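ウェットティッシュ

ウェットティッシュは、不織布や紙に水、アルコール、洗浄成分などを含ませ、湿った状態で使えるように包装した使い捨ての拭き取り用品である。ウェットシート、ウェットタオル、ウエットティシューなどとも呼ばれ、乳児のおしり拭きに用いるものは「おしりふき」として別の商品分類になっていることが多い。英語では wet wipe、moist towelette などという。手や口のまわりの清拭のほか、食卓、床、便座、眼鏡、自動車の内装、医療器具の表面など用途ごとに製品が分かれている。

目次
1 名称
2 歴史
3 構造と材料
4 製造
5 包装
6 用途による分類
7 使用と保管
8 廃棄と環境
9 規格と表示
10 脚注
11 関連項目

名称

「ウェットティッシュ」は wet と tissue を組み合わせた語で、日本では一般名称として定着している。ティッシュの名がつくものの、基材にはティッシュペーパーに使われるような薄葉紙をそのまま用いることは少なく、ほとんどは不織布である。薄葉紙は水を含むと繊維間の結合が弱まり、引き出すときに破れるためである。

飲食店で客に出される個包装の使い捨ておしぼりは、製法や材料の面ではウェットティッシュと大きく変わらない。ただし業務用として扱われること、一枚ごとに密封されること、比較的厚手の基材を丸めるか折りたたんで包むことから、流通上は「紙おしぼり」として区別される。布製のおしぼりは回収して洗濯し、再び使うものであり、本項では扱わない。

表記には揺れがあり、「ウエット」と「ウェット」、「ティッシュ」と「ティシュー」の組み合わせによって何通りかの書き方がある。外箱と本体で表記が異なる商品も見られる。

歴史

湿らせた布で手や顔を拭く習慣は各地に古くからあったが、あらかじめ湿らせたものを密封して売る商品は、気密性のある包装材料が安価に作れるようになってから広まった。1950年代後半のアメリカ合衆国で、小袋に一枚ずつ封入した湿った紙ナプキンが考案され、のちに外食店の持ち帰り用商品に添えられるようになった。

当初の製品は紙を基材とし、アルコールと香料を含ませた簡単なものであった。多数枚をまとめて入れる形式は、円筒形のプラスチック容器とともに普及した。容器の中央からロールの端を引き出す方式で、ふたの切れ込みに引っかけて一枚分を切り離す。日本では1970年代以降に家庭向けの製品が売り場に並ぶようになり、その後、かさばらない袋入りのものが増えていった。

不織布の改良は製品の性格を大きく変えた。繊維を高圧の水流で絡ませるスパンレース法が普及すると、接着剤を使わずに柔らかく丈夫な基材が得られるようになり、乳児用の製品が伸びた。清掃用では、床用ワイパーに取り付ける大判のシートが加わり、拭き掃除の道具としての位置を得た。

包装史を研究するフィオナ・メンジーズ(Fiona Menzies)は、家庭への普及を三つの段階に分け、外出先での手拭き、育児、住居の清掃という順で用途が広がったとしている[1]。一方、イェイソン・クアドロス(Yeison Cuadros)は、病院や工場での業務用の利用が家庭用に先行していた面を重く見ており、家庭用品としての側面だけから時代を区切ることには慎重である[2]。

構造と材料

ウェットティッシュは、基材と薬液の二つからなる。

基材には、レーヨン、コットン、ポリエステル、ポリプロピレン、パルプなどの繊維が、単独または混合で使われる。レーヨンやコットンは水をよく含み肌あたりが柔らかいが、湿ると伸びやすい。ポリエステルやポリプロピレンはそれ自体がほとんど吸水せず、形を保つ役割を担う。多くの製品は両者を混ぜ、保水と強度の釣り合いをとっている。パルプを多く含むものは価格が低い反面、こすると毛羽が出ることがある。

表面の加工も拭き心地を左右する。平滑なものは薄く畳めるため枚数を多く入れられる。凹凸をつけたエンボス加工のものは、くぼみに汚れを抱え込みやすく、厚みも感じられる。網目状に小さな穴のあいた基材は乾きが早く、台拭きに向く。

薬液の大部分は水である。これに、保湿剤としてのプロピレングリコールやグリセリン、汚れを浮かせる界面活性剤、細菌やかびの増殖を防ぐ防腐剤、pH調整剤などが加えられる。除菌をうたう製品では、エタノールや塩化ベンザルコニウムなどの第四級アンモニウム塩が使われることが多い。ノンアルコールと表示された製品はエタノールを配合していないもので、乾くまでの時間が長く、においが弱い。

防腐剤は、水を多く含む製品を長く保存するために欠かせない成分である。袋を開けたあとも内部は湿った状態が続くうえ、取り出すたびに手や外気に触れるため、水と布だけでは衛生状態を保つことが難しい。高い純度の水を使うとした製品であっても、通常は少量の防腐成分が配合されている。 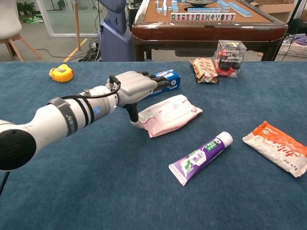
薬液の量は、乾いた基材の重さに対する比率で管理される。比率が低すぎると拭き取りの途中で乾き、高すぎると液が垂れたり、袋の底にたまったりする。底にたまった液は下のほうのシートに吸われるため、同じ袋でも上の一枚と下の一枚では湿り具合に差が出る。製造から時間がたつほどこの差は大きくなりやすく、店頭や家庭で袋を裏返して置くことを勧める製造者もいる。

基材と薬液の相性にも注意が必要である。第四級アンモニウム塩はセルロース系の繊維に吸着しやすく、レーヨンやコットンの多い基材では、拭いたときに表面へ移る量が薬液中の濃度から予想されるよりも少なくなる。このため、除菌用の製品では合成繊維の比率を高くするか、吸着を見込んで配合を決める。

製造

製造工程は、基材の製造、裁断、折り加工、薬液の含浸、充填、密封の順に進む。工場によって含浸と折りの順序は前後する。

基材となる不織布は、幅の広い巻物として加工工場に運ばれる。これを製品の幅に合わせて縦に切り分け、複数の列を同時に折り機へ送る。袋入りの製品では、前の一枚の端に次の一枚の端を重ねるように折り込む方式が一般的で、一枚を引き出すと次の一枚の端が取り出し口に顔を出す。この折り方はティッシュペーパーの箱と同じ考え方によるが、湿ったシートは互いに張りつくため、重ねる幅を狭くしなければ何枚もつながって出てしまう。重ねずに一枚ずつ畳むものもあり、こちらはつながる心配がない代わりに、指でつまんで分ける手間がかかる。

薬液は、折る前のシートにノズルで吹きつけるか、多孔の管の上を通過させて含ませる。折り畳んで積み重ねたあとに上から注ぐ方法もとられる。いずれも、密封するまでの間に液が蒸発しないよう、工程間の距離は短くとられる。

ロール状の製品では、ミシン目を入れた不織布を芯なしで巻き取り、容器に入れてから薬液を注ぐ。液が巻きの中心まで行き渡るには時間がかかるため、出荷までしばらく置かれる。

品質検査では、一枚の寸法、枚数、液量、密封部の強度、微生物の有無などが調べられる。密封部は負圧をかけて漏れを見る方法が広く使われている。中小の受託製造業者では、ロットごとに一定数を抜き取って検査する。業者の一つであるロルモント(Rormont)社の技術資料には、1ロットを1,000袋とし、そのうち30袋を抜き取る手順が記載されている[3]。

包装

包装は内容物の乾燥を防ぐことを第一の目的とする。主な形式は次のとおりである。

袋入り(ピロー包装)
筒状にしたフィルムの両端を熱で閉じたもので、最も普及している。上面に取り出し口の切り込みがあり、粘着ラベルまたは樹脂製のふたで覆う。携帯用から大容量のものまで幅が広い。

ボトル入り
円筒形の樹脂容器にロールを収めたもので、卓上や洗面所に置いて使う。詰め替え用のロールが袋入りで売られる。

箱型容器
おしりふきや便座用に多い。袋ごと入れる型と、シートを直接入れる型がある。片手で開けられるよう、押しボタン式のふたを備えたものが多い。

個包装
一枚ずつ密封したもので、弁当、機内食、持ち帰り食品などに添えられる。

バケツ型容器
業務用で、大判のシートを多数収める。持ち手がつき、床に置いて使う。

袋に用いるフィルムは、複数の層を貼り合わせた積層構造をとる。外側には印刷に適し引っ張りに強いポリエステル、内側には熱で溶けて接着するポリエチレンが使われることが多い。エタノールを含む製品では揮発を抑えるため、間にアルミニウム箔や蒸着層を挟む。

粘着ラベルは繰り返し貼りはがしができるよう弱めの粘着剤を用いるが、薬液や繊維くずが付くと次第に貼りつかなくなる。内容物の乾燥に関する苦情の多くは、フィルムではなくこのラベルの閉め残しに由来する。グリルス(Grillus)社が開封部の改良のために行った家庭調査では、回答した243世帯のうち、ラベルがはがれかけたまま使い続けた経験があるとした世帯が半数を超えた[4]。樹脂製のふたを袋に直接接着する形式は閉まりがよい反面、袋と材質が異なるため分別しにくくなる。

袋を縦横どちらに使うかも設計上の選択である。取り出し口を袋の長い辺に沿って開けると指が入りやすく、短い辺に沿わせると一枚ずつ出やすい。携帯用では後者が多い。

用途による分類

手指・口用
食事の前後や外出先で使う。口のまわりに使うものはアルコールを含まず、香料も控えめにされる。化粧品として届け出られているものと、雑貨として売られているものがある。

乳幼児用
おしりふきは柔らかさと液量が重視され、無香料のものが多い。手口ふきはこれより小ぶりで、液量も少ない。

介護・清拭用
大人の身体を拭くことを前提とした大判で厚手の製品である。温めて使えるように作られたものもあり、その場合は加熱の方法と上限の時間が袋に記される。

化粧落とし用
油性の汚れを浮かせる成分を含む。拭いたあとに洗い流す必要があるものとないものがある。

住居用
食卓、床、便所、ガラス、電子機器の画面など、対象ごとに成分が異なる。床用は床材のワックスに影響しないこと、画面用は拭き跡が残らないことが求められる。

眼鏡・光学用
個包装が中心で、速く乾くようにアルコール系の薬液を用いる。レンズの被膜に適さない成分もあるため、対象となる素材が表示される。

業務用・医療用
施設の環境表面を拭くためのもので、作用させる時間が指定されている。拭いた面が指定の時間のあいだ湿っているように、家庭用より液量を多くとる。

動物用
犬や猫の足、目のまわり、耳などを拭く。なめることを考慮した成分が選ばれる。

使用と保管

ウェットティッシュで汚れを拭き取る場合は、一方向に拭くのがよいとされる。往復させると、いったん取れた汚れを塗り広げることになる。面を替えながら使い、乾いてきたら新しいものに替える。油汚れには界面活性剤やアルコールを含むものが適するが、ニスやラッカーで塗装した家具、アクリルやポリスチレンなどの樹脂、革製品はアルコールで白くなったり、ひび割れたりすることがある。

肌に使う場合は、傷や湿疹のある部位を避ける。防腐剤や香料に対してかぶれを起こす人がおり、防腐剤の一種であるメチルイソチアゾリノンは接触皮膚炎の原因として知られ、欧州連合では肌に残る化粧品への使用が認められていない。目に入ったときは水で洗い流す。

保管は直射日光と高温を避ける。夏の車内では薬液が蒸発しやすく、袋が膨らんでふたが浮くこともある。エタノールを多く含む製品は火気の近くで使ってはならない。冬の寒冷地では凍ることがあるが、室温に戻せば使える製品が多い。

開封後の使用期間は製品によって異なり、開封後はなるべく早く使い切るよう記すものが多い。乾いたシートに水道水を足すと湿り気は戻るものの、防腐剤が薄まるため、その後の長い保存には適さない。

廃棄と環境

使用後のウェットティッシュは、日本の多くの自治体で可燃ごみとして扱われる。袋はプラスチック製容器包装に分類され、識別マークに従って分別する。

便器に流すことによる排水管の詰まりは各国で問題になっている。トイレットペーパーは水中で速やかにほぐれるが、一般の不織布は水流で絡ませた繊維の強さがそのまま残るため、管の曲がりや継ぎ目に引っかかる。そこに油脂が固着すると大きな塊に成長し、下水道の流れを妨げる。英語圏ではこの塊をファットバーグ(fatberg)と呼ぶ。

水に流せると表示した製品は、短いパルプ繊維を主体とし、水中でかき混ぜるとほぐれるように作られている。ただし、ほぐれるまでの時間はトイレットペーパーより長いものがあり、一度に流す枚数を2枚程度までとする製品が見られる。海岸沿いの町ゾックステッド(Zokstead)では、下水ポンプの停止が続いたことを受け、水に流せる製品も含めてごみ箱に捨てるよう住民に求めている[5]。

合成繊維を含む基材は自然界で分解されにくく、川岸や海岸に残る。対策として、セルロース繊維のみの基材への切り替えが進められており、プラスチックを含む製品の販売を制限する国や地域もある。セルロース系の基材は湿ったときの強度が下がるため、目付(単位面積あたりの重さ)を増やして補うことがあり、その分だけ原料の使用量は増える。

繰り返し洗って使う布製の代替品も売られている。綿や竹由来のレーヨンの小さな布を水で湿らせ、密閉容器に入れて持ち歩くもので、防腐剤を含まないため当日中に使って洗濯する。

規格と表示

日本では、用途と成分によって製品の法的な区分が変わる。人体を清潔にする目的のものは化粧品、殺菌や消毒の効能を表示するものは医薬部外品または医薬品にあたり、机や床などの物を拭くものは雑貨として扱われる。「除菌」は主に雑貨で使われる表現で、「殺菌」「消毒」は承認を受けた医薬品や医薬部外品でなければ表示できない。

袋には一般に、品名、成分、枚数、シートの寸法、使用上の注意、製造または販売者の名称と連絡先が記される。寸法は広げた状態の縦と横の長さで示される。化粧品にあたるものは全成分が表示され、配合量の多い順に並ぶのが原則である。

試験の方法については、除菌効果、水中でのほぐれやすさ、液の保持量などについて業界団体や公的機関による基準がある。除菌の試験は、汚れの付いた硬い板を一定の力で拭く方法と、薬液を絞り出して菌液と混ぜる方法とに大別され、前者のほうが実際の使い方に近い。両者の結果は必ずしも一致しないため、製品の資料を比べる際には試験法の違いに注意を要する。

脚注

[1] フィオナ・メンジーズ『湿った紙の包装史』ガン(Gunn)出版。
[2] イェイソン・クアドロス「業務用清拭材の導入過程」同上所収。
[3] ロルモント社技術資料「ピロー包装品の抜取検査」。
[4] グリルス社「開封部の使用実態に関する家庭調査」。
[5] ゾックステッド町「下水道を使用する皆様へ」2026年10月8日閲覧。

関連項目

おしぼり
ティッシュペーパー
トイレットペーパー
不織布
紙おむつ
ファットバーグ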